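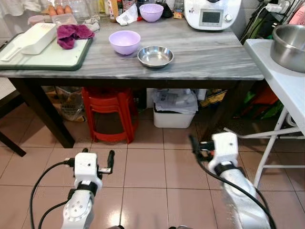
Marble-topped table, prep side. Folding table to the right.

KITCHEN WALK-THROUGH – HOME BAKING SPACE, FEBRUARY
Checked by: Auður Hjaltested

1. Work surface
Cutting board lies flat, green rim intact. OK
Cloths away from the food area. NO – purple one next to the cutting board. Hang it up before mixing starts.
Bowls set back from the table edge. OK
Appliance on a stable surface. OK – check that the dial is at zero before anyone plugs it in.

2. Eggs and dry goods
Eggs kept in their carton. OK, but move the towel away from them.
Bags and packages closed. Not checked. The crumpled white bag at the back should be thrown out or folded.
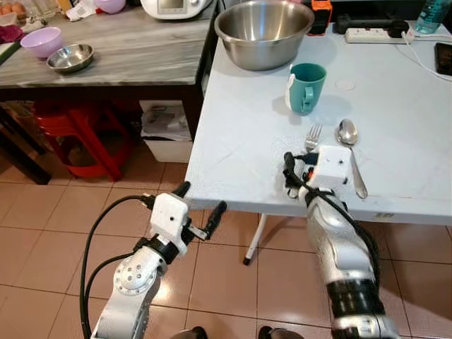
Folding table with power strip, mug and mixing bowl.

3. Folding table
Leg locks engaged. OK, tried by hand on all corners.
Load limit label readable. NO – write 65 lb on tape and stick it under the top.
Power strip clear of liquids. NO. The strip shares the table with a water bottle and a mug. Move the strip to the wall side or take the drinks off. Repeat comment from last time.
Cables clear of the work area. NO – white cable runs across the top.
Phones off the table. NO
Fork and spoon: put them in the drawer or on a tray when not in use.
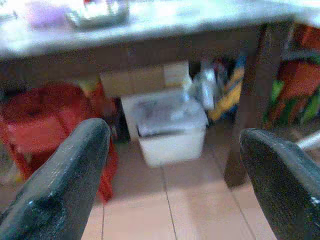
Nustava Home Kitchens – Safety and Upkeep

4. Under the marble-topped table
Storage bin on the floor with its lid on. OK. Label it on the front.
Cardboard off the floor. NO – raise the box behind the bin at least 3 inches.
Red stools pushed in. OK, keep them stacked after use.
Mixed items by the table leg. Sort these. Any cleaning product goes in the Kavport cabinet, top shelf.

5. Follow-up
Items 1 and 3 to be fixed before the next baking session. Item 4 can wait 5 days. Send comments to Auður.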